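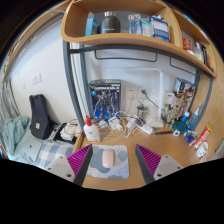
Pearce

House meeting, Nindard Street, 9 Aug 2022

Everyone was there except the top floor back, who sent a message saying yes to whatever we decide about the fridge. I'm writing these up from my phone notes so shout if I got something wrong!

July minutes
Fine, apart from the bike pump, which I put down as lost and was in the hall cupboard the whole time. Corrected.

Desks and shelves
This took up most of the evening. The Gurkthorpe office wants every room with a built-in desk and overhead shelf to be ready for the inspection, and the desks have to be clear enough to wipe down. We used the room with the pink mouse as the one to talk about (thank you for letting us all stand in there). I think it's a pretty normal desk, to be fair. The mouse and the blobby gray and white mouse pad can stay where they are, and so can the model kit box leaning on the wall at the back. Somebody asked if the box could go up on the shelf and the answer was a firm no, the robot on the cover is nice to look at. Agreed, it stays. The white bottle with the red nozzle needs a home that isn't next to the mouse pad. I offered a jam jar.

Cables
Oh boy. The white cables at the back of that desk are one big tangle, looped right over the chargers, and most of us admitted ours look the same or worse. What we settled on:
Pull everything out, plug back in only what you use.
Wrap the spare length and put a tie on it.
Power strips go flat against the wall, not diagonally across the desk.
The dark green plug and its cord stay in the right-hand socket.

We also talked about those cable trays from Pistevel that clip under a desk. I like them, two people hate them, and it would mean asking Gurkthorpe first. I'm going to write and ask anyway. A bag of 400 ties came up as well, and yes, that's silly for one house, but the small bag costs nearly the same. Approved out of the house jar, up to 13 dollars.

Storage unit
We're keeping unit 528 for another year. Please label your boxes, and on the side, because the tops get stacked on.

Fridge
Top shelf is shared again. Old mustard is going out tonight, last call.

Other stuff
The bathroom fan is still rattling. I've reported it and got about the same reply as last time.
Spare key is back on its hook.
Next meeting is after the inspection, my room, bring a chair.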